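Wumex Releases Revised Moisture Limits for Stored Canola and Pulses

For release: June

Wumex, the grain storage engineering firm, has released a revised set of moisture and temperature limits for canola, field peas and lentils held in flat-bottomed steel bins. The limits replace the tables published in the previous edition of the Wumex Storage Bulletin and apply to bins fitted with perforated-floor aeration. They do not apply to hopper-bottomed bins or to grain held in bags.

The revision draws on a storage trial carried out at the company's Grotness site, where 33 bins were monitored from the end of harvest until the following June. Each bin was fitted with temperature and relative humidity cables at the centre and near the south wall. Readings were logged hourly, and grain samples were drawn by probe at monthly intervals for oven moisture determination.

The principal change concerns canola. Under the previous tables, canola binned at 9 per cent moisture was treated as stable provided that the grain temperature was brought below 15 degrees Celsius. The trial data do not support a single threshold. In the taller bins, moisture migrated upward through the central core during the first cold months and accumulated beneath the peak, where local readings rose by up to 2 percentage points above the bin average. Fines content was the strongest predictor of the effect. The revised tables therefore set separate limits for cleaned and uncleaned canola, and add a correction for eave height.

For field peas, the limits are largely unchanged. The recommended interval between aeration checks has been shortened to 2 weeks for grain binned warm, and remains monthly for grain already at ambient temperature. Lentils are treated separately from peas for the first time. Seed coat darkening, a grading factor in green lentils, was found to progress with temperature even where moisture was well within the safe range, and the tables now include a maximum holding temperature for lots intended for the whole-seed market.

"The old tables assumed a uniform bin," said Ayman Ghoneim, senior storage engineer at Wumex and lead author of the revision. "A bin is not uniform once the outside air drops and the grain at the wall cools ahead of the grain in the core. What we have tried to do is give operators a limit for the wettest part of the bin, using measurements they can take themselves."

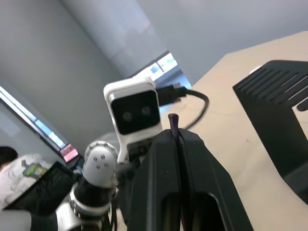 Robot gripper holding a small purple object

The full tables, together with the sampling protocol and the equilibrium moisture curves used in their preparation, appear in the current issue of the bulletin. Curves are given for both the Alaoui and the modified Henderson equations. The Alaoui form was retained for canola, where it produced the smaller residual error across the range of temperatures recorded at Grotness. Operators using controllers programmed with earlier coefficients should confirm the values against Appendix B before the coming harvest.

Airflow requirements have also been restated. The previous edition expressed airflow per unit of floor area, which made comparison between bins of different depth difficult. The revised edition gives all values in litres per second per cubic metre of grain, with a conversion chart for fans rated in cubic feet per minute. Static pressure is listed by crop and by depth. The figures for canola assume a level surface -- coned bins require a further allowance, set out in the notes to Table 3.

The bulletin cautions against continuous fan operation during humid periods. In several of the trial bins, fans left running through wet autumn weather raised the moisture of the bottom layer while the upper layers were still cooling. Crusting at the floor was recorded when those bins were unloaded. The recommended practice is to run fans whenever outside air is cooler than the grain until the first cooling front has passed through the full depth, and to restrict operation by relative humidity after that point. Fan openings should be covered once cooling is complete.

A section on unloading has been added. Where core temperatures suggest migration, the bulletin advises drawing down the centre of the bin early in the winter to remove fines and level the surface. Grain taken from the core should be sampled before it is returned. Entry to a bin during unloading is not permitted under any procedure in the bulletin, and the relevant provincial safety requirements take precedence over its contents.

Software support for the revised limits will be provided through Drunar, the Wumex bin monitoring program. The update loads the new tables automatically for bins already registered under one of the covered crops. Users will be asked to enter fines content and eave height before revised alarms become active; until those fields are completed, Drunar will continue to apply the earlier limits and will mark the bin record accordingly. Historical readings are not altered by the update.

Printed copies of the bulletin are being mailed to registered users, and further copies may be requested from the Wumex publications desk. Elevators and agronomy offices may reproduce the tables without charge, provided that the issue number and the accompanying notes are included.

Work on limits for flax and mustard is continuing at Grotness. Results will be reported in a later issue.

Media and technical enquiries: Publications Desk, Wumex

-- 30 --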